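The junk drawer, part two

I said in July that I would get to the second half of the office closet before fall, and I finally did. The first half was paper. I got rid of 158 folders, most of them from the years when I kept every bill Zurham sent me. The second half is harder because it's all small stuff. Paper you can sort by date. Small stuff doesn't have a date.

My rule this time was one open box on the table. Anything I wanted to keep but had no place for went into it, and everything else got sorted into give away, trash, or back on the shelf. When the box was full I had to stop and find homes for what was in it before I could fill it again.

I started at seven in the morning with coffee and an old plaid cloth on the table so I wouldn't scratch it. By ten I had gone through two shelves. The top shelf was cables and chargers. I kept one of each kind and put the rest in a bag for the electronics drop-off, which is open until four and is behind the Nerkano building now, if you've been going to the old spot.

The second shelf was what I think of as pocket stuff. Pens, decks of cards, samples, toys out of party bags. My niece and nephew leave things here and I never know if they want them back. I asked my sister and she said to keep the figurines and toss anything sticky.

Printer supplies get their own paragraph. I had been buying more every time I couldn't find any, so I now have enough to print more than 1,000 pages of nothing. From now on they live on the shelf right next to the printer, and I'm not ordering again until that shelf is bare.

The green box worked better than the plastic bin I used last time. It's low enough to see into, so things don't sink to the bottom and get forgotten. Into it went the HP box, a marker, a little purple figurine, a couple of card boxes and a floral cloth that I still haven't decided about.
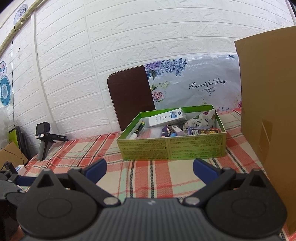 Manon Chisholm
I did the one-box thing after your first closet post and my problem was that the box never got emptied. It just became a new junk drawer with no lid. Do you set a time limit? Also, test the markers before you keep them. I had a whole cup of dead ones.

No time limit, Manon, but I can't use the table until the box is cleared -- and I eat at that table. I'll test the marker tonight.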